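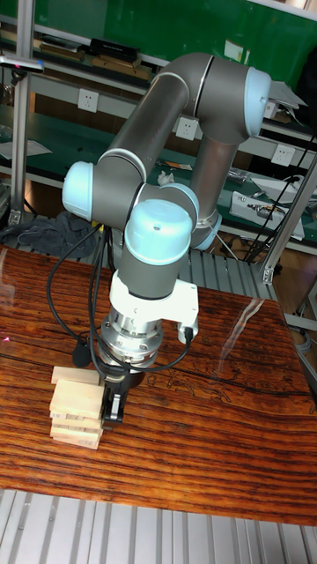
Photo: Fitriani Siregar

Drying and storing your trekking gear at home: tips for a small flat

March 2, 2026

After a long walk in the mountains you come home tired, and the rucksack stays in the corridor for a week. I did this many times, and I paid for it with one tent and a good pair of boots. Now I have a simple order of work, and I want to share it with other walkers who live in a small place, as I do in Zotirthorpe.

Empty everything on the first evening

Also the little pockets. Old fruit, wet tissues and half a chocolate bar are the usual guests. Turn the rucksack upside down over the bath and shake it well. A soft brush is enough for dry mud, so let the mud dry first and do not rub it when wet.

Boots

Take out the laces and the insoles. Wash the outside with lukewarm water and an old toothbrush, then fill the boots with newspaper and change the paper after some hours. Never put them on the radiator! The leather becomes hard and the glue of the sole can open. Wax goes on when the leather is fully dry. I use Grivent wax from the small tin, but any wax your boot maker accepts will do.

Tent

A tent which was packed wet must be opened the same day, even if it is late. I hang mine over the shower rail and two chairs, and I turn it in the morning. The seams and the corners take the longest time, please touch them with your fingers before you pack. For cleaning, only a sponge and cold water with a bit of mild soap. No washing machine.

Sleeping bag

Down does not like to be pressed for months. Keep the bag in a big cotton sack, or loose on a hanger if you have a tall cupboard. I wash mine once in a year, in April, at the laundry with the large drum, and I put two clean tennis balls in the dryer on low heat. It needs several rounds. If you still feel lumps, it is not dry inside.

Water bottles and bladder

One spoon of baking soda with warm water, leave it overnight, rinse well. The tube of the bladder needs a long thin brush. Afterwards I keep my bladder in the freezer — it sounds strange, but mould does not grow there.

Stove and pots

Clean the burner with a dry cloth and store the gas in a cool place with air, away from the kitchen. For black pots, boil a little vinegar in water and scrub after. My old Jelínek pot has done 13 treks with this treatment and the lid still closes.

Where to put it all

I have one shelf and 7 boxes. On each box I stick a paper with the contents, and inside the lid I write what is broken or finished, for example "new laces" or "plasters". Heavy boxes go low. The trekking poles I store open, with the sections taken apart, so that they do not get stuck together.

Next time I will write how to repair a small hole in a rain jacket.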